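Brullano Student Robotics Program
Progress report to the Roresura Fund, 7 September 2024

Work since March has centred on the pick-and-place task in simulation. Students program a single arm to move fruit from a table into a basket, with a mug and a can left on the table as distractors. The club has logged 400 simulated runs, 72 of them with the revised grasp code. 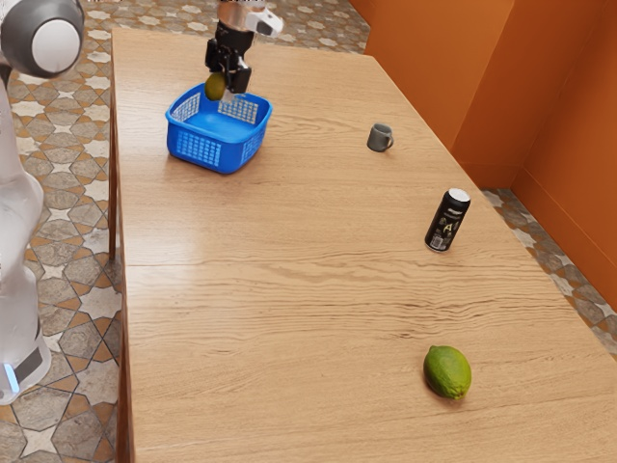

Release height is still set by hand for each object. The Miva planning module will replace this next term, once the students have finished labelling 200 failed grasps by cause. Enrolment stands at 24. No change to the budget is requested.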